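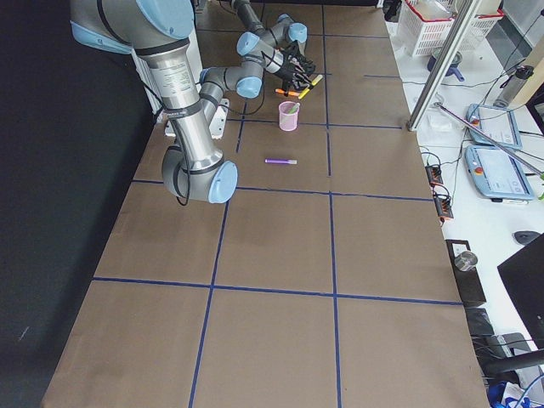 Arm faults over the highlighters, protective stop every time

Cosimo Ruggiero
Two arms, one table, sorting markers into a mesh cup. The second arm goes down for a highlighter and quits with error 164 — joint torque, I think? It ran fine up to 17 picks, and now it won't do 3. Already rebooted. Help!

Sowmya Gowda
Check your cable first! Mine had a loop that went tight whenever the wrist turned, and the arm read the pull as a collision. Hit the stop, then move the wrist by hand and watch the slack. Please don't just raise the force limit — that's how I bent a finger.

Plaltero
same error here, reinstalled, no idea why it went away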